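Chapter 2
Freestanding Hook Stands: Load, Base, and Balance

2.1 Scope of the chapter

Chapter 1 dealt with storage fixed to a wall, where the load passes into the building through screws or anchors. A freestanding stand has no such path. Everything hung on it is carried by a column and passed to the surface below through a base of limited size. This chapter covers small stands with one column and several hooks, of the type used for mugs, keys, jewelry, and light kitchen tools. Floor-standing coat racks follow the same rules and are treated in Chapter 4.

The following terms are used throughout. The base is the part in contact with the supporting surface. The column is the upright member. The hub is the fitting at the top of the column to which the arms are joined. The reach of an arm is the horizontal distance from the column axis to the point where the item hangs.
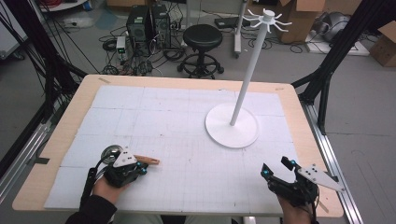 Stability of a single-column stand depends on where the combined weight acts in relation to the edge of the base. As long as a vertical line through the combined center of gravity falls inside the base, the stand remains upright on a level surface. Once the line passes outside, the stand tips about the nearest point of the rim. A round base, such as the flat white one under the stand on the gridded tabletop, offers the same tipping distance in every direction, so no arm is at a disadvantage if the column is centered. Short arms radiating from the hub keep the reach small. A tall, slender column works against this to some extent, as it raises the hung load and reduces the angle through which the stand can be tilted before it falls.

2.2 Order of loading

An item hung on one arm shifts the center of gravity toward that arm. A second item of equal weight, hung at equal reach on the opposite arm, returns it to the column axis. Loading therefore proceeds in opposed pairs, and unloading follows the same pattern. With an odd number of arms, the heaviest items are placed first and spaced as evenly as the arms permit.

Consider the Illow stand, which has a base radius of 91 mm and an arm reach of 47 mm. The reach is less than the radius, and a load hung straight down from any arm stays within the base. The stand cannot be tipped on a level surface by hanging weight alone. The Skundport stand, with a base of the same radius and a reach 19 mm greater than that of the Illow, also meets this condition, with a smaller margin. Neither result accounts for swinging items or a sideways pull during removal. These are taken up in Section 2.3.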